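Tromidik Publishes Gripper Comparison, Including the Parts It Would Rather Not Discuss

JANUARY – Tromidik, which tests robot hands for people who repair computers, has released the results of a bench trial pitting its own two-finger gripper against two rivals, the Adix parallel jaw and the Dimaculangan soft-tip. Tromidik's entry came in second. The marketing department has been informed.

Each gripper made 600 attempts at 12 small jobs inside an open desktop computer. The jobs ran from lifting a retention lever to pulling a fan plug, a task that has humbled many humans with perfectly good thumbs. All three were mounted on the same arm and run by the same Fomance controller, so there was no one else to blame.

The Adix jaw won overall and was especially good with levers. The soft-tip was gentle with everything, including several things it was supposed to be holding. Tromidik's long, narrow fingers reached tight spots best, but lost their grip 57 times, mostly on flat metal.

"We went in expecting a victory lap," said Amos Pettigrew. "We got a very thorough to-do list."

The trial also compared two camera positions. Moving the camera from a fixed stand to the wrist cut failed approaches on socket jobs by a third. It also introduced glare, a problem the stand camera had avoided by seeing very little of anything.

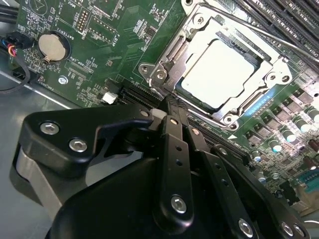 Pettigrew said the wrist view should have been standard from the start, and that choosing a gripper before choosing where to put the camera was like buying shoes for a trip you haven't picked yet. He would still take the long fingers for work near a processor, provided the pads are changed.

New pads are now being tested. The full report, with notes on all 335 failures that stopped a run, is free on request from the Tromidik press desk. A repeat trial is planned once the pads are settled, and Adix and Dimaculangan have both been invited to send hardware again.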